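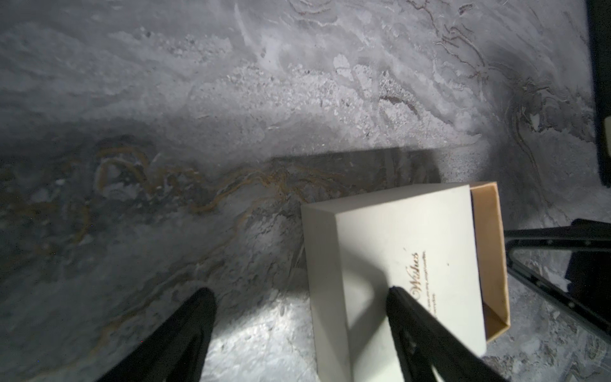
How often does the gripper on a small arm need its fingers re-zeroed? On our cell it's every 200 cycles, plus any time somebody takes the fingers off to clean them.

I got that number the hard way. Our team (me, Neema Mfinanga and Margus Grigaitė) took over the Drostalar arm in November, and the only paperwork with it was a page of notes in a binder, half of it about a different gripper. So most of our term project ended up being maintenance, and I've come to quite like it!

The job we were given is lifting lids off gift boxes and putting them back on. Sounds easy. But a lid is a snug thing, and if the two fingers don't close evenly one side comes up first and the whole box goes for a little slide. When we started, the left finger was closing early. Neema thought it was software (she always thinks it's software, sorry Neema) and spent two afternoons in the Breler controller before we pulled the fingers and found a worn bushing.

Here's the routine we settled on. Power down, lock out, back off the two finger screws and wipe the slides with a dry cloth. No solvent, it lifts the coating. A dab of grease about the size of a match head on each slide, fingers back on, screws snug but not cranked. Then power up, run the fingers fully open, close them on the 70 mm gauge block and save the zero. Margus can do it in the time it takes me to find the hex key.

The wrist camera gets checked at the same time. If its bracket has been bumped, the arm aims off to one side, and you can chase that for ages thinking it's the grip. We put a paint mark across the bracket and the wrist so you can see at a glance if it's moved.

Our longest run before a dropped lid was 329 cycles. We were aiming for 1000, so there's a way to go. Mwajuma Chege, our supervisor, figures the cable is the next weak spot, as it rubs near the wrist whenever the arm reaches low. We've ordered a spiral wrap, and the spare bushings are in the grey drawer under the controller.

Last updated: 22nd February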